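Talk notes: Giving old keyboards a second life
Emton repair evening, 40 minutes with questions

Start with the number, because I love it: 83 keyboards through the Arum workshop since January! Pause there. Then ask who has one in a closet at home (hands will go up, they always do).

Full-size ones first. People think they're bulky, but try typing in a month of receipts without a number pad and you'll be begging for it back. Tell the Mac Carthaigh story here, the short version, skip the bit about the van.

Next, the cleaning. Unplug it, tip it over, tap the back. Soft brush between the rows. Slightly damp cloth on the keycaps, and go easy! Éabha Ó Flaithearta taught me to take a photo before pulling any keys off and I have been grateful ever since.
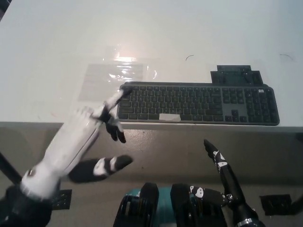 Labels now. I'm a huge fan of paper labels. Write down what was checked and stick it where the next person has to see it before they start typing. They peel off fine if you're patient with the corners.

Clear bags or sheets for storage, flat on the shelf, 4 to a stack at most. Mention the Falon shelves if anyone asks about space.

Then open it up for questions. Leave the brushes on the front table so people can have a go!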